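So Wistalham is getting another "season pass." I've played this game since the browser days and I'm not convinced. The patch notes promise 182 new quests, and I'd bet that 80 of them are fetching mushrooms for the same guy at the Jarmont docks.

Members get it in May. Everyone else waits, no date given. Erkik said the last expansion would be free for all players too, and I'm still staring at a locked gate on the north road.

The new outfits look fine, I guess. The ranger set costs 251 gems, and gems come in packs of 100, so you do the math on who that helps.

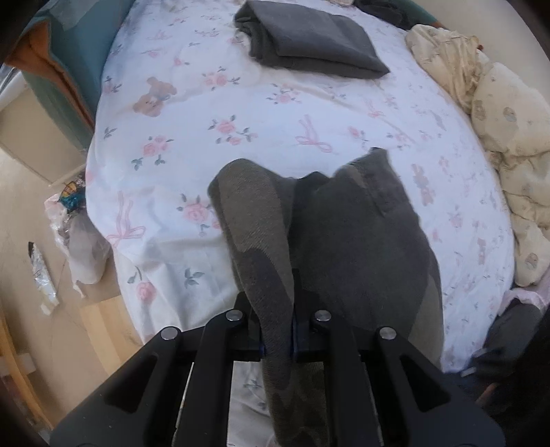
Camo, the real-world kind. Zero gems.

I'll log in on day one anyway and see if the ferry bug is fixed. My guess is no.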